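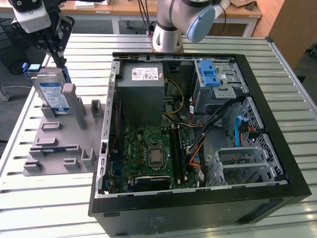 The drive held just above the tray, blue rails and all.

I have been promising a post about the disassembly project for ages, and since it's a rainy Saturday and the arm is getting a day off, this is it. We passed 1000 usable examples this week! I'm so happy about that number that I wrote it on the whiteboard and drew a box around it, twice.

For anyone who missed the June post: we're trying to teach a robot arm to handle the insides of desktop computers. Pull a drive out, put it somewhere sensible, pick up a memory stick, put one back. The long-term dream is a cell that can strip old office towers for parts without somebody writing a fresh program for every model of case. The learning system is called Gravia (Hiyori Noguchi named it, and she won't say what it means), and it learns by watching examples. Lots and lots of examples. My job for the past few months has been making them.

So what is an example? For us it's one complete go at one small task, driven by a person. I sit at the controls, move the arm, close the gripper, and everything gets logged: where the joints were, how open the jaws were, what the cameras saw, all lined up in time. When the task is finished I press a pedal, say whether it counted, and start the next one. A hard drive transfer takes me under a minute on a good day. On my first day it took so long that the logger gave up and closed the file on me.

I love the hard drive task. It's such a good one to start with, because a 3.5-inch drive is a nice honest brick with flat sides, and yet there are so many ways to get it slightly wrong. The ones we use have blue plastic mounting rails clipped on, and those rails stick out past the body of the drive. Grab a little too high and a finger lands on a rail instead of on metal. Come in a little crooked and the rail catches on something as you lower it. You feel none of this through the controls, by the way. You learn to watch for the tiny tilt that means something is touching.

The gray tray next to the computer is our own, 3D printed, and it's on its fourth version. Version one was a flat plate with a rectangle outlined on it, which was useless, because the drive could lie in it any which way. Now there are raised posts and slotted holders so that parts can stand up and be picked again from a known position. Every post has been moved at least once. If you ever design one of these, print it in cheap pieces first and glue them to a board. I printed the entire second version overnight in one go and found out at breakfast that two of the holders were mirrored.

Then there's the case itself. We lay the tower on its side with the panel off, which gives the arm a clear drop straight down into it. Well, clear-ish! Cables are the great adventure of this whole project. There are thick black bundles sweeping right across the inside, a yellow and black bunch coming out of the power supply, and the SATA cables dangling wherever they feel like dangling. At first I tucked everything away neatly before each run, and my examples looked gorgeous. Hiyori went through them and asked me who was going to tuck the cables in for the robot. Fair point. Now we rearrange the cables on purpose between runs, and I leave some of the mess in the way.

That change was the best thing we did all summer. The model trained on tidy cables would head for the drive bay very confidently and then stop dead when a cable crossed its view. The newer one wobbles, but it goes on. I cheered out loud the first time and scared the person in the next room.

A few habits I've picked up, in case somebody else is starting on the same thing:

Keep the failures. I used to throw away every run where the drive slipped. We now keep the ones where I recovered, with a tag, because a recovery shows the system what to do after a bad grasp. Runs where I simply gave up go in a separate folder.

Change your speed less than you want to. When I got good I got fast, and then there was a batch of slow, careful runs from week one sitting beside a batch of snappy ones from week ten. The model tried to do both. We ended up redoing a lot of the early ones.

Take breaks! My limit is 2 hours at the controls. After that my endings get sloppy, and you can see it in the logs as plain as day: the last few centimeters of every placement turn into a little shuffle.

Move the case. Even a small shift on the table helps. The slats make it easy to see that I'm always tempted to line it up with the same edge.

The full count, for the people who like counts: we have recorded 2608 runs across 4 tasks, and a bit more than 1000 of those passed review and went into training. That sounds like terrible wastage, I know. Most of what got cut is from the early months, before the cable change and before I learned to drive. The pass rate now is so much better that I've stopped dreading review days.

Next up is memory, which means pushing on small latches and seating a thin board in a long slot. I tried it for fun on Thursday and got nowhere at all, and I can't wait to try again. Hiyori wants softer fingertips before we record any of it. I want a fifth version of the tray. We'll probably end up doing both and arguing over the printer.

If you're collecting data for something similar, write to me, especially if you've found a good way to log cable positions. I have tried three and dislike all of them.

Recent posts
Fingertips, part one: rubber, felt, and regret
What I learned from a box of dead power supplies
The pedal: why my foot presses save
June update: Gravia gets a table
Reading list for the train

Contact: use the form on the About page
© 2020 Mindeck Notes. All rights reserved.
Back to top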